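원격 조작 시연 데이터 수집 실무회의 회의록
일시: 2023년 1월 14일
참석: Pramila Mathur(의장), Maricel Saludo(기록), 시연 조작 담당 및 데이터 정제 담당
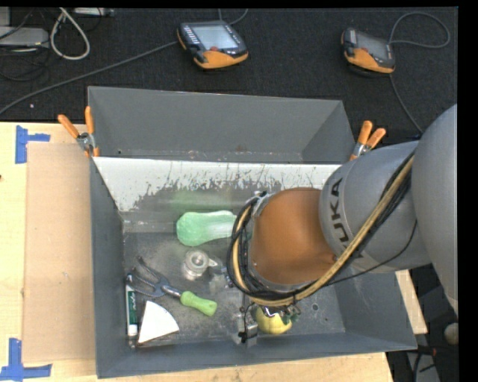

1. 전차 회의 결과 확인

전차 회의록은 수정 없이 승인되었다. 미결 사항이던 조작자 교육 일정은 제4항에서 함께 다루기로 하였다.

2. Larine 과제 시연 수집 현황

가. Maricel Saludo 간사가 금속 상자 내 물품 집기 과제의 진행 상황을 보고하였다. 목표 600건 중 298건의 시연이 등록되었으며, 이 가운데 81건은 정제 담당의 재검토를 기다리고 있다.

나. 재검토 대상의 대부분은 파지 직전에 조작자가 손을 멈춘 구간이 긴 시연이다. 정제 담당은 해당 구간을 일괄 삭제할 경우 접근 속도가 실제와 달라진다는 의견을 제시하였다. 의장은 원본을 보존하고 정지 구간에 별도 표지를 붙이도록 하였다.

다. 물품 구성에 관한 논의가 있었다. 노란색의 둥근 물품과 청경채 모양 물품은 현행대로 유지한다. 연두색 손잡이가 달린 원예용 손갈퀴는 날 쪽과 손잡이 쪽 가운데 어느 곳을 잡을지 조작자마다 판단이 달라, 당분간 손잡이 쪽 파지로 통일한다.

라. 은색 또는 투명 물품처럼 반사가 심한 대상은 상자의 회색 바닥과 구분하기 어렵다는 지적이 있었다. 조작자는 화면만으로 위치를 확정하지 말고, 접근 각도를 바꾸어 한 차례 더 확인한 뒤 하강하기로 한다.

3. 시연 방식의 비교

가. Skundstead 측이 제안한 직접 교시(팔을 손으로 잡고 이끄는 방식)의 병행 여부를 검토하였다. 상자 벽이 높아 조작자의 손이 그리퍼 부근에서 걸릴 수 있고, KUKA 팔에 묶인 케이블 다발도 함께 밀릴 우려가 있다는 의견이 나왔다.

나. 원격 조작을 기본 방식으로 유지하되, 앞벽에 가까운 물품에 한하여 직접 교시를 시험하기로 의결하였다. 두 방식의 기록은 서로 다른 묶음으로 저장한다.

다. 상자 뒤쪽 모서리의 주황색 집게 클램프는 매 회차 시작 전에 조임 상태를 점검한다. 상자의 위치가 변동된 경우 그 회차의 시연은 등록하지 아니한다.

4. 조작자 교육

신규 조작자 4명에 대하여 Valtance 교육 절차를 적용한다. 연습 시연은 수집 건수에 산입하지 아니하며, 교시 펜던트 사용법과 비상정지 절차를 먼저 이수하여야 한다. Pramila Mathur 의장은 조작자별 파지 습관의 차이를 교육 단계에서 무리하게 없애지 말 것을 당부하였고, 이에 이견이 없었다.

5. 조치 사항

- 정지 구간 표지 규칙 초안 작성: 정제 담당
- 손갈퀴 파지 기준의 작업 지침 반영: Maricel Saludo
- 직접 교시 시험 계획서 제출: 시연 조작 담당
- Skundstead 측 회신: Pramila Mathur

차기 회의 일정은 시험 계획서 접수 후 간사가 통지한다.

관련 문서
Larine 과제 작업 지침 개정 대비표
Solís 실험실 원격 조작 안전 수칙
Valtance 조작자 교육 절차서
시연 데이터 등록 및 반려 기준

최종 수정: 2023년 9월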